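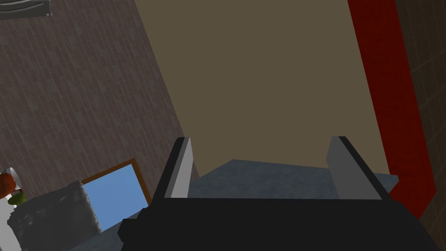 Simulated view: gripper, grey countertop with a mottled finish, beige panel.

Nekudden Worktop Wear Records

README, version 7
Last revised 2025-01-23

Summary

Nekudden is a table of wear and staining records for kitchen worktops in rented flats. Each row is one inspection of one worktop. The release holds 1,305 rows from two housing estates, Kanness and Trollby. It was put together to help maintenance planners compare surface types and decide when to repair, reseal or replace.

The data are supplied as one comma-separated file, with a second file listing the codes. Text is UTF-8. Decimal points are used throughout, including in the Trollby rows, which were converted from decimal commas on import.

Fields

record_id — text, unique within the release. Not stable between versions before version 5.
estate — KAN or TRO.
surface — one of laminate, solid_wood, natural_stone, composite, tile, other.
fitted_year — four digits. Blank where the tenancy file gave none.
inspected_month — year and month only. The day was dropped on purpose.
length_mm, depth_mm — whole numbers, measured along the front edge and at the deepest point.
stain_grade — 0 to 4, see below.
edge_grade — 0 to 4, same scale, front edge only.
sealed — yes, no, unknown. Applies to solid_wood and natural_stone. Blank elsewhere.
action — none, clean, reseal, repair, replace.
note — free text, up to 500 characters, in English. Trollby notes were translated by Kaisu Kuusisto.

Grading

Grades are given by eye in daylight or under the fitted kitchen light, after wiping with a damp cloth.

0 no mark found
1 mark visible only at a low angle
2 mark visible from standing height
3 mark visible and surface rough to the touch
4 surface broken, swollen or missing

Where two grades seemed possible, inspectors were told to enter the higher one. The grading sheet was written by Edeltraud Oltmanns and has not changed since version 3. Earlier rows were regraded from the notes where the notes allowed it; the rest were removed.

Known problems

The surface code "other" is used too freely in the Kanness rows. Many of these are probably composite, but the notes are too thin to settle it.

Edge grades for tile are unreliable. Some inspectors graded the tile and some graded the trim strip.

Lengths under 30 mm are typing errors, mostly centimetres entered as metres. They have been left as received. Filter them out before working out areas.

In Trollby, "reseal" was entered both for work ordered and for work advised. The two cannot be separated. Costs should not be estimated from this column.

Flats that changed tenant in January were inspected twice under the old rules. Both rows are kept and share the same fitted_year and dimensions.

Privacy

Flat numbers, tenant names and inspector initials are not included. Notes were read through by Ute Steinbach and personal details taken out. Please report anything that was missed — a record_id is enough.

Changes since version 6

Field depth_mm added.
Code "granite" merged into natural_stone.
Duplicate header line in the code list removed.
Blank and "unknown" no longer mixed in sealed.

Contact and citation

Corrections go to Keir Sutherland, who maintains the table. Questions about the Kanness inspections go to Filippos Karamanlidis.

Cite as: Nekudden Worktop Wear Records, version 7, Karagiannis Housing Data.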